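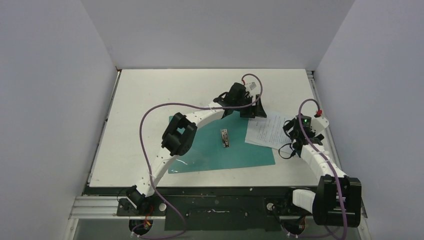
Consejos de taller: cableado y superficie de trabajo para dos brazos de sobremesa

Noviembre. Por Florin Avram

Notas del montaje en el taller compartido de Zivthorpe. Valen para cualquier par de brazos ligeros fijados al borde de una mesa.

Tablero. Blanco y liso, con paredes grises a los lados y al fondo. El gris simplifica el ajuste de exposición de la cámara fija.

Tapete. El nuestro es verde azulado y devuelve algún brillo cerca de la esquina inferior izquierda. Conviene marcar dos esquinas con cinta fina: un giro pequeño basta para invalidar las posiciones guardadas.

Cables. El cable morado de cada brazo sale junto a un conector rojo, en la pinza, y baja hacia la base. Dejar un arco amplio en el codo. Antes de apretar bridas, llevar cada articulación a sus dos topes, a mano y sin corriente. Bridas solo en los eslabones, nunca sobre la articulación.

Papeles. Un folio suelto se desliza con facilidad. Si la pinza trabaja a ras de hoja, bajar la velocidad y subir 4 mm la altura de aproximación.

Tornillería. Reapriete de las placas de montaje cada 108 horas de uso.

Comentarios

Tudor Mihăilă: ¿Fijatornillos en las placas?
Florin Avram: De resistencia media. El fuerte obliga a calentar.
Lollmont: Yo reviso los conectores cada 1.000 ciclos. Uno me falló en el 1.942.

Contacto: taller Filtgate | © Avram | Volver arriba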